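Equipment Planner (part-time, fixed term)
Gindden Kitchen Automation Workshop
Apply by noon on the last Friday in August

We need somebody to stop us buying things.

More exactly, we need somebody to help us buy the right things, in the right order, with money we have already checked is there. Gindden is a small workshop that teaches robot arms to do kitchen jobs. We are good at the arms. We are less good at remembering that an arm needs a table, a mounting plate, spare fingers, cables of a length that reaches, and a socket that isn't already running the kettle.

The post is for 14 hours a week, split however you like, provided you are in the building on Fridays when the deliveries come. It runs until the end of the current equipment round, with a fair chance of another after that if the first one doesn't finish us off.

What you would be doing

Putting together a single equipment list. At present there are several, one of them on the back of a Drelon catalogue.

Getting quotes and reading them to the end. Last year's quote from Listavel for replacement gripper fingers looked very reasonable until page 2, where the carriage lived.

Keeping the consumables budget, which stands at £1,070 for the round and has to cover tape, table paper, cookware, vegetables and whatever else goes missing. The vegetables are a real budget line. Please don't laugh at it in front of the finance office, who took some persuading.

Planning the second workbench. We have £2,616 put by for the frame, the plates and the power supply. It does not cover arms, and several people here speak as if it does. You will be asked to correct them gently, and then again less gently.

Working out lead times. The engineers believe that parts arrive the day after they are wanted. Stöckli, who machine our brackets, take a different view and have never yet been talked out of it.

Writing down what we own. There is a cupboard. You will be given the key and a torch.

Who we are looking for

You have bought equipment for a lab, a workshop, a school, a theatre or a commercial kitchen, and can show us a budget you kept to. If you can show us one you didn't keep to and explain where it went, we would be nearly as pleased.

You can use a spreadsheet without being frightened of it or in love with it. You can ring a supplier and stay on the line. You are able to ask a clever person what a thing is for, and keep asking until the answer would make sense on an order form.

You don't need to know how to program a robot. You do need to spend time at the bench watching the work, as most of our bad purchases were made by people sitting in another room. Pots and lids are this round's main business, so expect to form opinions on knobs and handles - everybody here has.
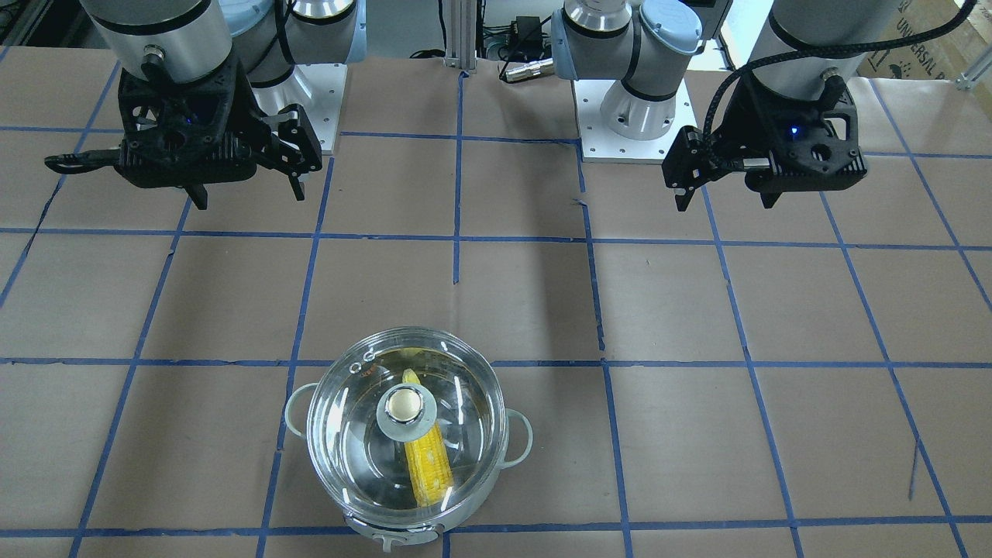 Can I put money aside for spare grippers before we know which ones will wear out?
Put aside enough for one complete spare and a set of fingers, then leave the rest unspent until the mid-round review, when the repair log will tell you more than the brochure did.

Pay and practicalities

Paid hourly on the workshop's administrative scale, monthly in arrears. Holiday is pro rata. There is step-free access to the bench area and the office, though not to the upstairs store, and we will fetch things down for anyone who would like them fetched. The coffee machine is not on the equipment list and its replacement is not up for discussion.

How to apply

Send a CV and one page telling us about something you talked an employer out of buying. Leave out the covering letter. If you would like to see the bench before applying, write to the workshop office and ask for a visit - mornings are best, before the lunch queue forms in the corridor.

Interviews will be held in person and include a short exercise with a real supplier quote. Bring a pencil.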